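6 September 2019
Fridge tasks, simulated kitchen (Voyle)

A good long day on the remote control side, and I'm writing it up before I forget which settings I was on. Filippos Tzanetos had the hand controller for most of the morning and I took over after lunch, so if the demos from the two halves look as if they came from different people, they did! We kept the Rosto settings from June, apart from the wrist speed, which I turned down to 32 because it felt twitchy to me (Filippos was quite happy with it as it was, and says so here at his own request).

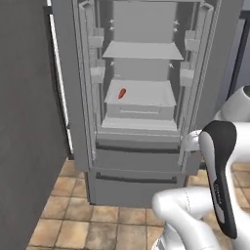 Reaching into a cupboard-shaped space by remote control is mostly a matter of patience, I find, and of deciding on your way in before you touch anything. My habit is to bring the gripper up level with the shelf first, well outside, and then go straight in. With the small red thing lying on the left half of the lower shelf, and the arm coming from the right, that means a long reach across, and the open right-hand door with its bins is exactly where my elbow wants to swing. Filippos goes in higher and drops down late, under the upper shelf, and I do think his paths are smoother than mine. I'd like to try teaching it his way tomorrow and see whether I can stop fidgeting.

Saved 10 demos to the Jasow folder. Demo 924 has a long pause in the middle where I answered the door, so please trim it before anyone trains on it. Log length is still capped at 3,000 steps, plenty for Filippos, a bit tight for me.

Still to do: ask Jornness about the controller lag, and write down the new wrist speed on the sheet by the desk.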